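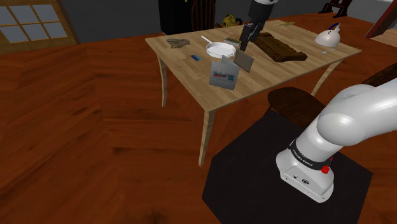 Vutero 2 is out, and it plans around clutter

Levham, Wednesday — I'm Sawsan Mahasneh, I look after the planning side of things at Enent, and I get to write this one because I lost the argument about who would. Version 2 of Vutero, our motion planning software for robot arms, can be downloaded from this morning!

If you used the first version you'll know it liked a tidy table. Give it a pan and a clear run and it was quick. Put a kettle, a spoon and a long lump of wood in the way and it would sit there thinking, then take the arm on a grand tour of the ceiling. We had plenty of emails about that (thank you, I think).

So we've rewritten the part that decides how the gripper comes down between things. It now works out the approach and the grasp together, and it keeps a margin around anything whose shape it isn't sure of — crumpled cloth was the worst for us, and thin flat things like cards came a close second.

We did the work in simulation, using 163 rooms with different floors, furniture and junk on the table. Each release candidate had to get through 781 planning problems before we'd look at it. The rooms come with the download, so you can load one up, move the pan somewhere awkward and see what the planner makes of it.

Oisín Horgan, who wrote most of the new collision checker, would like me to mention that it's now a separate library. "You can use it without the rest of Vutero, and I hope people do," he says. "I'd love to see it in something I haven't thought of."

Geraghty has been running the early builds with us since June, and their bug reports shaped the new replay viewer, where you can step back through a plan and see which object made the arm change its mind. I use it every day now.

There are 50 places on the support scheme for teams moving over from version 1. Old project files open as they are, though you'll need to set your gripper up again — sorry, we couldn't find a way round that one.

Questions, bug reports and requests for a demo can come to me or Oisín at the Enent office in Levham.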